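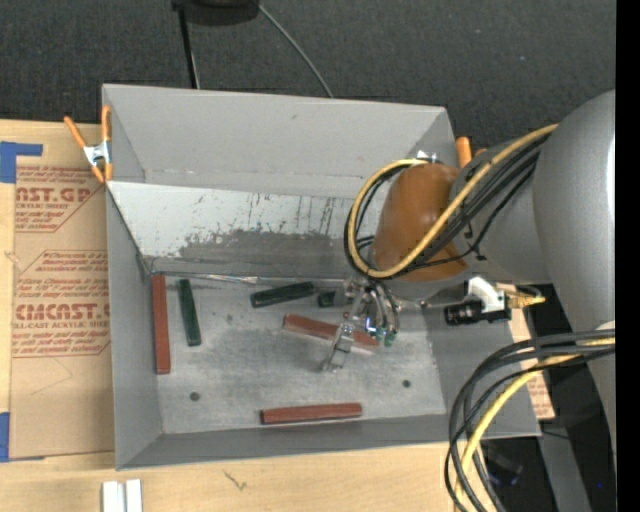
Spent the evening working out why the storage heater in the spare room costs more to run than it should. Notes follow, in case anyone else has inherited one with no manual.

The principle is simple. A heavy core takes in heat overnight on the cheap tariff and gives it back during the day. The whole economic case rests on the gap between the two rates and on how much heat leaks out before you want it.

Ours is an old Solport with two dials, input and output. Input sets how much charge the core takes. Output opens a damper at the top. Most people turn both to maximum in February and leave them there. This is the worst setting available.

With the damper open overnight, warm air leaves while the core is still charging. The element stays on longer to reach the same temperature. You have then bought an expensive way of heating a room while asleep.

Set output to minimum before bed. Open it late in the afternoon. Adjust input one notch at a time, and wait two days before touching it again. The core is slow and will not tell you anything useful sooner.

I logged the overnight circuit for two periods of equal length, same input setting. Damper left open: 482 kWh. Damper closed at night: lower, but the second period was milder, so I am not going to quote a saving. Anyone who does quote one from a single house should be asked for their outdoor temperatures.

The element is rated at 1520 W, measured at the meter with everything else switched off. Close enough to the plate that I have no reason to suspect it.

Kumiko Oda asked whether a plain panel heater would be cheaper. Depends on hours. Both turn all their electricity into heat, so the only variables are price per unit and whether the heat arrives when someone is in the room. For a room used 30 minutes a day, the panel heater wins on any tariff I have seen.

For a room used every evening, the storage heater can win, provided the night rate is well under the day rate. Check this. Our Collthorpe flat was on a single rate for a whole winter with a storage heater in every room. The worst of both arrangements.

Also check the clock on the meter or timer. Some never change for daylight saving, so the cheap hours shift by one for part of the year. Ours was out by an hour. The heater was charging for that hour at the full rate every night – easy to miss, easy to fix.

Dust: switch off at the isolator, let it go fully cold, vacuum the grille. Do not open the casing. The older cores can contain materials you do not want to disturb, and the bricks are heavier than they look.

Next job is a cheap logger on the room temperature, so the next set of figures can be corrected for weather. Will post them when there are enough to be worth reading.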